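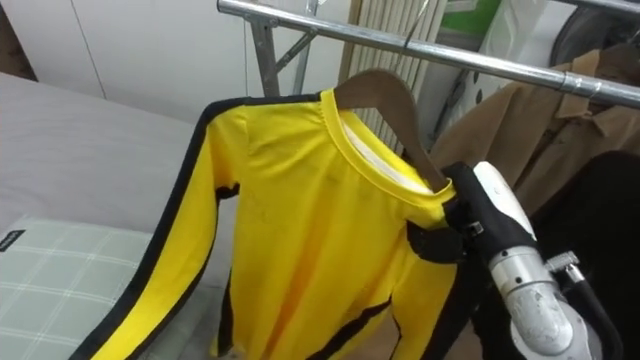
FOR IMMEDIATE RELEASE

Wondville Sports Wardrobe Opens Second Season With Longer Hours

WONDVILLE, February 13, 2019 — The Wondville Sports Wardrobe, which lends jerseys and training shirts to young players at no charge, will begin its second season next week with longer opening hours and a larger stock of long-sleeved shirts. The service is run by the Tejada Street Recreation Center and is open to any family with a child registered in a local league.

The Wardrobe holds 300 garments, most of them given by clubs that have changed their colors or by families whose children have outgrown them. Yellow and black, the colors of the Plekard youth soccer league, make up the largest group. Sizes run from child's small to adult medium.

"Parents told us last year that they wanted to see a shirt properly before taking it home," said Marisol Paucar, director of the Recreation Center. "We used to keep everything folded in bins, and people had to dig. Now the shirts are on hangers, sorted by size, and a family can be in and out in a few minutes."

The change from bins to open racks was completed in December, when the Wardrobe moved from the upstairs hallway to Room 3 on the ground floor. Shirts are hung on wooden hangers, which hold the shoulders of the heavier long-sleeved garments better than the wire hangers used before. Shorts and socks remain in drawers along the back wall.

Each garment is washed, checked for open seams and missing trim, and hung before it is offered for loan. Shirts with small faults are mended by the center's Monday sewing group. Garments that cannot be mended are cut up for cleaning cloths or sent for textile recycling.

Families may borrow up to four items per child for the length of the season. No deposit is required. Borrowers are asked to wash shirts inside out in cold water, to keep them out of the dryer, and to return them on a hanger or neatly folded. Names and numbers should not be ironed on or written on the fabric — removable tags are available at the front desk.

The Wardrobe continues to accept donations of clean sportswear in good condition. Long-sleeved shirts in child's medium and large are especially needed, as are goalkeeper tops in any size. Shoes, shin guards and helmets cannot be accepted at this time.

Opening hours will be posted at the front desk and on the center's notice board. Leagues wishing to donate full team sets should call the center in advance to arrange a drop-off.

The racks and hangers were paid for by a grant from the Wernidia Fund for Youth Recreation.

Contact:
Marisol Paucar, Director
Tejada Street Recreation Center
2118 Tejada Street, Wondville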